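Section 4: Setting up your sorting bins

Right, you've got the bench level and the legs bolted down, so now we come to the part I enjoy most. I've set up more of these Traleck bins than I care to remember, first in the old Smadi workshop and now over at Brustitz, and I've made most of the mistakes already. Have a read through the whole section before you pick anything up, then come back and do it properly.

You'll need two bins, the pack of short bars, a soft brush, a damp cloth, a dry cloth, and a pair of work gloves. The gloves are not optional. Sheet metal edges look friendly and they aren't.

4.1 Placing the bins

1. Put the first bin at the back of the bench, square to the rear edge.

2. Bring the second bin up in front of it so the two rims meet. You want them snug, with no gap a bar could slip into. If they won't sit flush, check underneath for a washer or a bit of packaging. It's nearly always packaging.

3. Push gently on each corner. If a bin rocks, take it out and look at the bench before you start bending anything. Duygu Gökçe once spent a whole morning straightening a perfectly good bin that was sitting on a pencil.

4. Wipe the floors and walls with the damp cloth, then go over them with the dry one. Don't leave them to drip dry — you'll get water marks, and then you'll never be sure what's a mark and what's dirt.

Note: Second-hand bins are fine. Scratches and worn patches on the floor do no harm at all, and I rather like them. What you're looking for is a dent deep enough to trap the end of a bar, or a burr you can feel through your glove. A burr comes off with a fine file in a minute or two.

Caution: Lift one bin at a time, and always empty. Hold it under the rim with both hands, never by one side.

4.2 Putting the bars in

1. Start with six bars, three of each colour. I know the pack has lots more in it and it's tempting to tip the whole thing in, but please don't, not on the first day.

2. Check each bar as you take it out. Anything bent, or with the colour flaking off, goes back in the box for Fouad Majali, who keeps the spares.

3. Lower the bars in by hand, as near the floor as you can manage. Dropping them is noisy and it chips the ends.

4. Mix the colours up. If you put all the reds on one side and all the greens on the other you've done the sorting before you've started, which makes for a very dull afternoon!

5. Lay them at different angles. Have a couple close together and nearly parallel, with only a narrow gap between them, and tuck one right up against the back wall. Those are the awkward ones, and you want to meet them early.
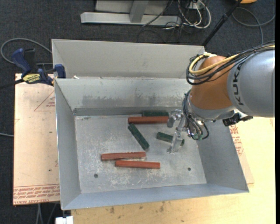 6. Look over the rims before you carry on. Bits of paper and label love to settle where two bins meet, and a quick go with the brush sorts them out.

7. When you're happy with six, run through the whole sort a few times and put them back differently each time. After that you can add more, a pair at a time, one of each colour.

Note: Tamer Masri likes to start with ten. He's been doing it for years and you haven't, so stick with six.

4.3 Looking after the bins

A bin that gets five minutes at the end of the day will last for ages. Mine has done 2,681 sorts by the tally on the wall and it's still as square as the day I got it.

1. Take all the bars out and wipe them. Red and green can go back in the same box, but keep them lying flat.

2. Brush the floor from back to front, paying attention to the corners, where the dust packs down.

3. Rub any dark smudges on the walls with the damp cloth and a drop of washing-up liquid. Old ones may not shift, and I'd leave them be. Scouring pads are a bad idea — they just swap a smudge for a scratch.

4. Every 100 sorts, lift both bins out and clean the bench beneath them. Check that they go back rim to rim as in 4.1.

5. At about 900 sorts, have a proper look at the bars. The ends wear first, and a tired set is best replaced all together so the lengths still match.

Caution: No oil on the bin floor, please, not even a little. The bars slide all over the place and you'll be wiping it off for a week.

If you need a new set of bars, ask for the Vumow short ones, half red and half green. Marianna Chmielewska handles the orders and usually has a box on the shelf by September. Section 5 covers the labels.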